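Spring term progress report: after-school robotics club, manipulation project
Submitted to the Deltier small grants program
Reporting period: January through April

You asked for a short report on where the money went and whether the students are learning anything from it. I will take the second part first. They are learning a good deal. I am less sure that what they are learning is what the application promised, and I would rather say so now than in the final report.

The application said that by the end of spring the students would have taught a machine to do three household chores, and that they would do this by recording themselves doing the chores with a hand-held gripper. The chores were putting a cup on a shelf, closing a drawer, and clearing small items off a desk. As of this writing they have one chore partly done. The cup goes on the shelf on a good day. The drawer has been tried and set aside. The desk has not been started as a project, although plenty of practice recordings have been made of it.

Recording

The target was 3000 usable recordings by the end of the year. I did not pick that figure. It came out of the sample plan in the Pliriteck starter guide, and I copied it into the application without asking how long one recording takes a ninth grader. A careful student can make a good one in a couple of minutes. A student who has been in class since eight in the morning takes longer and makes more that have to be thrown out.

The main trouble early on was sloppy starts and stops. Students would hit record, walk across the room to the table, do the task, and walk back with the thing still running. The software then has to be told which part matters. In February we made a rule that a recording starts at the table and ends at the table, and that whoever breaks the rule trims the file. Trimming is dull work and the rule has mostly taken care of itself.

The students also sort their own recordings into keep and discard. They were far too generous at first. I had them swap files and judge each other's, and the discard pile grew quickly. I consider this the best lesson of the term, and it cost nothing.

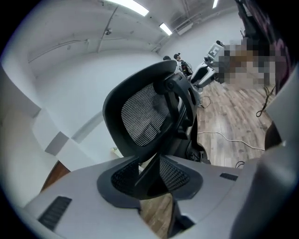
Training and testing

We ran our first real test in March. The students trained on everything in the keep folder and then gave the machine 21 tries at the cup. It got 3. There was a fair amount of gloom that afternoon, and also some creative scoring, with one group arguing that a cup that reaches the shelf and then falls off should count. I ruled against them. We now have a written definition of success that fits on an index card, and the students wrote it themselves after arguing until nearly five.

For the next round they added 133 new recordings, all made with the shelf in different spots and with different students holding the gripper. The results were better. I am leaving the second score out of this report on purpose. The tries were not done under the same conditions as the first set, the lighting was different, and someone had swapped the cup for a wider one that is easier to grab. The students wanted to report it as a big improvement. I told them it may well be one, and that they could report it once they had repeated it with the original cup.

Equipment

The Skuvetti kit was supposed to be ready to use out of the box. It was not. The calibration steps in the manual did not match the software we were sent, and we lost most of January to that. Support did answer, politely, and always with the advice to reinstall. One of the juniors finally found the mismatch by comparing two settings files line by line. I would not recommend the kit to another school without a warning about the setup, though it has held up well since then.

The Warrier software license was the largest single item in the budget. I have doubts about it. It draws very handsome charts, and the students were inclined to trust a chart that went down over one that did not, even when the machine was still missing the shelf. We have moved to looking at test runs first and charts second. A free tool would have served us about as well, and I do not plan to ask for renewal.

Students

Attendance dropped in February, as it does every year when spring sports begin, and came partway back. The students who stayed are a mix of grades. Several who joined for the building side were disappointed to find that most of the work is recording, sorting, and testing. I should have described the club better in the fall flyer.

What I can point to is the notebooks. In the fall, a typical entry read "it worked" or "it didn't work." Entries now say what was tried, what was changed, and what the student expected beforehand. Some are still a mess. I can bring a few to the site visit if the program would like to read them, with the students' permission.

Changes requested

I am asking to reduce the goal from three chores to one, with the drawer as a second if time allows. I am also asking to drop the recording target altogether and replace it with a repeat of the March test, same cup, same shelf, same number of tries, run by students who did not make the recordings. That would tell both of us more.

The money set aside for the license renewal could go toward spare cables, storage drives, and a second table. A revised budget page is attached. No additional funds are requested.

The next test is planned for May, and I will send the score whichever way it goes.

Faculty adviser, robotics club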